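Tabletop finishes: what the February survey showed

The members' survey on bench and table surfaces closed with 80 returns. The question was narrow: which finish do you use on tops that see daily contact with liquids, and how often do you renew it? Returns from display furniture were set aside, as were tops under glass.

Hardwax oil was the most common answer, followed by two-part polyurethane. Shellac was reported only for side tables. Most oil users recoat once a year. Polyurethane users reported longer intervals, but several noted that once the film is breached the whole top has to be sanded back, and spot repair left a visible edge. Oil can be repaired locally with a gray pad and a thin coat.

Trokeck has changed the solids content of its bench oil. The new batch goes on thinner and needs five coats on open-grained stock, with eight hours between coats at normal shop temperature. Stir from the bottom of the can. Plelus sealer remains compatible underneath if it is scuffed first.

Brown tops were the hardest to judge for wear. Low side light across the surface shows dull patches better than overhead light does.

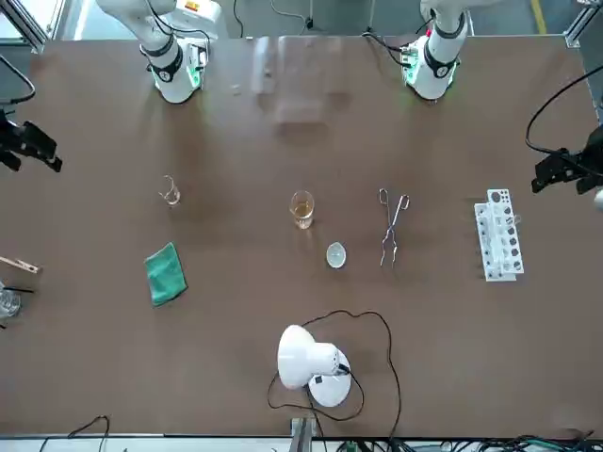
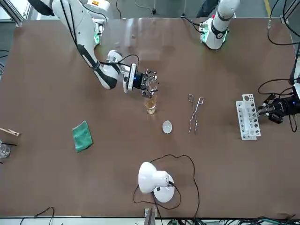 Parvathi Kulkarni writes that the eight-hour interval is too short for tops finished in an unheated shop, and that her second coat dragged when she kept to it. She now leaves each coat overnight and tests a corner with a cotton rag before going on. She would also like the next survey to ask about edges, where her own tops fail first.

Edges will be added. The form will also separate end grain from long grain, as the current returns mix the two and the recoat intervals can't be compared.

The Trillness moisture meter is back from calibration and can be borrowed again. Replacement cost is $1,699, so please return it in its case with the pins capped. Notes on the Subramaniam method for filling checks are held over to the next issue.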